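Search this site Type and press enter

Keeping a Table Fit to Write On

By Aivar Ozoliņš
Friday, December 17, 2021

Every house has one table where everything lands. Ours has held a bicycle pump since June, and I have stopped asking it to leave.

Start by taking the lot off, crumbs included. Wipe a vinyl cloth with warm water and a drop of washing-up liquid, working inwards so the muck doesn't end up on your socks. Ink comes off with a dab of surgical spirit, but try a hidden corner first - my mother-in-law's Pundumen cloth lost half a bouquet that way.

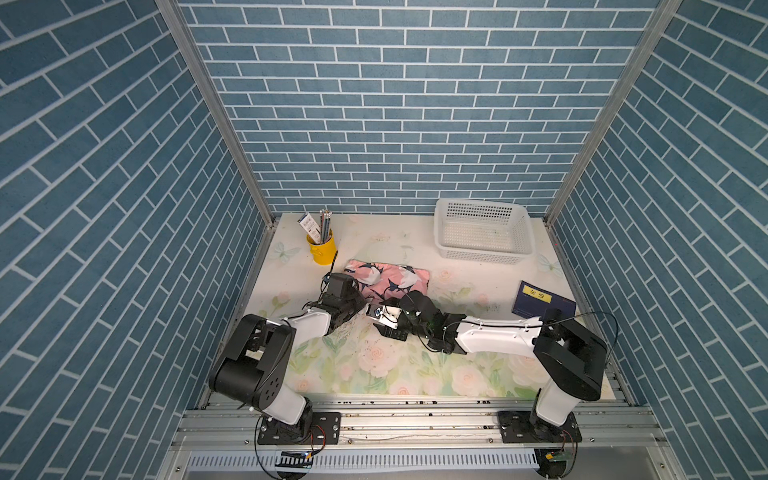 Yellow pencil cup at the back, roses underneath.

Pencils want a heavy cup. If yours topples, put 3 large washers in the bottom. Test every pen on the back of an envelope and bin the dead ones, however fond you were of them. They will not recover in the drawer.

For sticky rings, lay a damp cloth over them for as long as it takes to drink a cup of tea, then wipe. Scouring powder will shift them too, along with the pattern.

Fold nothing made of vinyl. Roll it round a cardboard tube, printed side out, and stand it in a cupboard where the hoover can't fall on it. Ours falls on it anyway.

Recent tips
Getting candle wax out of a runner
Drawers that stick in wet weather
What to do with 500 rubber bands
Descaling the Bomberg kettle
Oiling a squeaky ironing board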